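Search tickets Enter a keyword or ticket number Go

Landeg Workshop Helpdesk
Ticket 1144: Buzz from the gray panel, blue board suspected
Opened: June 15, 2020
Category: Fixtures and mounting
Priority: Low (requester asked for Urgent, see notes)
Status: Closed, with reservations

Reported problem

The gray panel on the Purnon bench has started to buzz. It comes and goes. It is quiet when anyone from the helpdesk walks in and resumes when they get as far as the stairs. The requester describes it as "a bee in a lunchbox" and believes the blue circuit board has come loose in its bracket. Requester would also like it noted that the panel was fine before the shelf over the sink was put up. Noted.

Nothing is smoking. Nothing smells. The board still does what it is supposed to do, so this ticket is strictly about the noise and the nerves of the people sitting next to it.

First look

Power off, bench unplugged, hand flat on the panel for a minute like a country doctor. No buzz with the power off. Power back on, no buzz either. Drank a coffee at the bench. The buzz began halfway down the cup.

Pressed on the panel in the middle: no change. Pressed near the aluminum profile: the note went up a little. Pressed on the profile itself: no change, and now there are fingerprints on it.

The requester had already been at the brackets with a folded business card as a shim. It had fallen out and was found on the floor. We have kept it with the paperwork.

What was tried, in order

Moved everything off the bench that could rattle by itself. This included a mug of hex keys, a tin of washers and the Atari joystick that has been holding down the packing slips since before my time. Buzz continued. The hex keys were innocent and have been returned to their mug. The joystick went back on the packing slips.

Swapped the power supply for the spare. Same buzz. Swapped it back, as the spare has the short cord.

Tightened the screws on the gray brackets a quarter turn each. The Plisov fitting notes say snug and leave it, and whoever went before me had read as far as snug. Two of the screws moved easily. The rest did not want to discuss it.

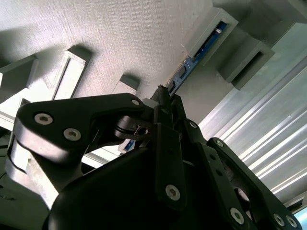 Brackets on the textured side of the panel, with the blue board passing through the upper one. Aluminum profile at right.

Spent some time on the brackets next. These are the open rectangular sort with thick walls, and I had always assumed the board was clamped in there. According to the Plisov notes it only rests in the bracket and is held further along by its own fixings. So a loose feel at the bracket end is normal, and the requester's main piece of evidence has to be given back.

Checked the board's own fixings. Firm. Wiggled the board at the bracket end with a wooden stick while the buzz was going. The buzz did not care. I then wiggled it with the buzz not going, for completeness, and caused a click, which the requester heard from the next room and asked me to add to the ticket. Added. It is the board touching the bracket wall when poked with a stick, and the fix is to stop poking it.

That left the joint between panel and profile. The panel is supposed to sit on felt pads where it meets the aluminum. I ran a strip of paper along the joint. It should have caught at every pad. It slid past two positions without stopping. At those positions there is no felt, only the dry outline of some glue where felt used to be.

Cause

Missing felt. With the pads gone, the panel touches the profile directly and chatters whenever the compressor downstairs cycles. The compressor runs for a while and then rests, which accounts for the buzz's sense of timing. The helpdesk's footsteps have been cleared of any involvement.

Fix

1. Power off and unplug the bench.
2. Loosen the panel screws until the panel lifts slightly. Do not take them out. There is a gap under the bench and it eats screws.
3. Scrape off the old glue with a plastic card. A folded business card is no use for this either.
4. Slide in new felt, sticky side to the profile.
5. Snug the screws back down. Snug.
6. Run the paper strip along the joint again. It should catch at every pad.

Total time was 40 minutes, a fair part of it looking for the felt. The felt is in the drawer marked CABLE TIES. The cable ties are in a coffee can.

Follow-up

Ran the compressor by hand through several cycles with the bench on. No buzz. The requester listened with an ear against the panel and reported a hum, which I traced to the refrigerator. The refrigerator is outside the scope of this ticket and the requester has been told how to open a new one.

New felt is on the July order, the good kind this time. If the buzz comes back before then, try the paper strip first and leave the brackets alone. The board does not need a shim. Please also stop using the top of the panel for sandwiches.

Reopened once by requester: "It's too quiet now, is it still on?" It was still on. Closed again.

Related: 'Shelf over the sink not level'. 'Refrigerator hum (new)'.

Contact the helpdesk | © 2020 Landeg Workshop | Back to top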